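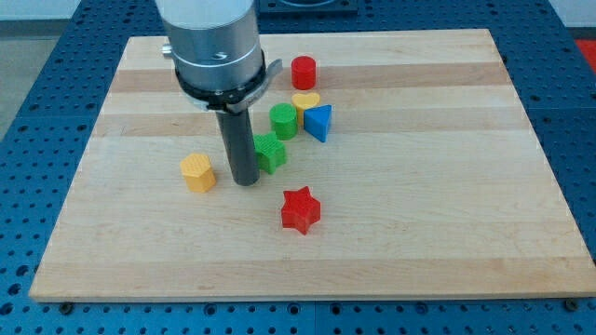

3 min read

News > Letters from the shed > August

Last updated 1st August

Well, I finally did it. I oiled the big maple board, the one I've been promising to get to ever since we moved to Bodusville, and I have opinions now. A few of you wrote in after the last newsletter asking how I look after my boards, so grab a cuppa and I'll ramble through it (skip to the bottom if you only want the dates).

First up, the oil. I've tried plenty. Olive oil goes rancid, please don't, my mum's breadboard smelt like an old fish and chip shop for years. I used a walnut oil for a while and loved the colour, but then I was giving boards away as presents and worrying about allergies every time I wrapped one. These days it's plain food-grade mineral oil from the chemist, a 200 ml bottle, and I've stopped fussing. Brian Okoth swears by a beeswax mix he melts down himself on the camp stove, and it does leave a gorgeous feel on the timber, but I am not patient enough to stand there stirring!

Maple is lovely stuff to have around. Pale, tight, doesn't shout at you. The glued-up strips are my favourite part because you get those creamy bands next to the honey ones, and no two boards come up the same. It drinks less oil than you'd think too. I flooded mine on the first go and spent the next day mopping it off with old T-shirts, so go easy. Thin coat, leave it overnight, wipe, do it again. And do both faces! I only ever did the top of my first board and it cupped so badly you could rock a baby in it.

Oh, and the rags. Mineral oil doesn't dry so it isn't the fire worry that linseed is, but if you're using linseed or tung on anything, lay the rags out flat outside until they're stiff. Visser Timber up on the highway has a little card about it at the counter and I reckon everyone should have one stuck to the shed door.

While I was up there I asked about offcuts. They're doing mixed boxes again, mostly maple and a bit of beech, $305 for the big crate, which sounds steep until four of us split it. Put your name on the list if you want in. I'm having the long bits, I've already called it.

What else. Sanding! I used to stop at a middling grit because my arms got tired. Now I wipe the board down with a damp cloth, let the grain stand up, and sand it back lightly once it's dried. Makes a huge difference the first time you wash it. My partner noticed, and my partner notices nothing.

We're up to 781 subscribers, which gives me a fright every time I look. Roughly 2 years ago it was me, my sister and the bloke who sold me the bandsaw. Thank you, truly.

Dates: the board-making day at Flekmont hall is on in October. Bring an apron, a plate to share, and your own ear muffs if you've got them. I'll do the tea. The hall's urn is still playing up so it might be lukewarm tea, sorry in advance.

Next time I want to talk about knife marks and whether to sand them out or leave them be. I'm a leaver. Write and tell me I'm wrong.

Recent letters
The great bandsaw blade muddle
Vondard clamps, six months in
Spoons for people who can't carve spoons
Why my bench is still wonky
Your questions on glue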